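Product Review: The Jatstead Burr Grinder in Shared Staff Kitchens

Urkeck Workplace Catering Review
Monday, February 6, 2023

E-mail this page | Print this page

The Jatstead is a countertop burr grinder sold for small offices, clubs and staff rooms. Our members have asked for a view on whether it is a sensible replacement for the older Sleiman blade model, which a good many kitchens still have. One unit was bought at the normal retail price and placed in the staff kitchen at our Tarnthorpe office, where it has been in daily use by a mixed group of drinkers. The counter on the machine stood at 1,363 grinds when this review was written.

Setting up took less than ten minutes. The hopper turns and locks with a firm click, and the lid fits closely. The instruction booklet is short and mostly clear, although the page on adjusting the burrs refers to a dial marking that does not appear on the machine. The supplier has said that a corrected booklet will be issued in April.

Grind quality is good. At the middle settings the result is even and suits both filter machines and cafetieres. The finest setting is less reliable, and we would not recommend the Jatstead to any kitchen that relies mainly on espresso. The Sleiman produced a noticeable amount of dust at every setting, and staff who had grown used to it remarked on the cleaner cup.

Noise is the main complaint. The motor is lower in pitch than that of the Sleiman but runs for longer, and colleagues with desks near the kitchen door could hear it during calls. A rubber mat helped a little.

Cleaning is simple – the upper burr lifts out by hand and a dry brush is supplied. The grounds drawer collects static, and some coffee will reach the counter however carefully it is emptied. The maker advises replacing the burrs after 3,000 grinds, so we cannot yet comment on wear.

We suggest that beans be weighed or tipped into a bowl before they go into the hopper.
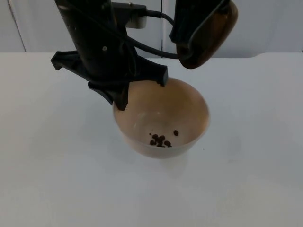
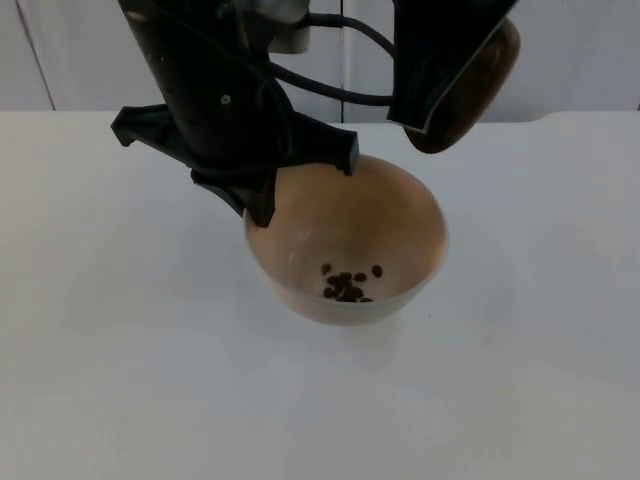
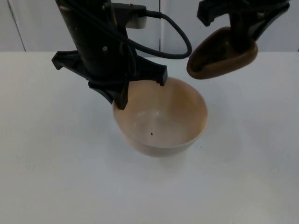
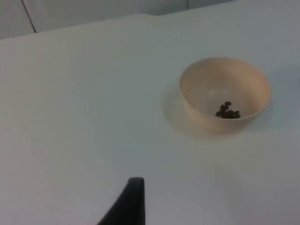
Beans left in the hopper over a weekend lose a good deal of their smell, and different people will want different beans. Kitchens that adopt the habit should also find it easier to share out the cost.

On balance the Jatstead is recommended for filter coffee in kitchens of moderate size. Those next to quiet working areas should ask for a trial first.

Reader comments (3)

tea_point_2: We have the same grinder and the static is worse in winter. Wiping the drawer with a barely damp cloth helps.

Northstair: Does the older Sleiman hopper fit? Ours is still in good order.

k.facilities: Our counter reads 3,578 and we are on the second set of burrs. The change took five minutes. I agree about the noise.

Contact us | Copyright Urkeck | Back to top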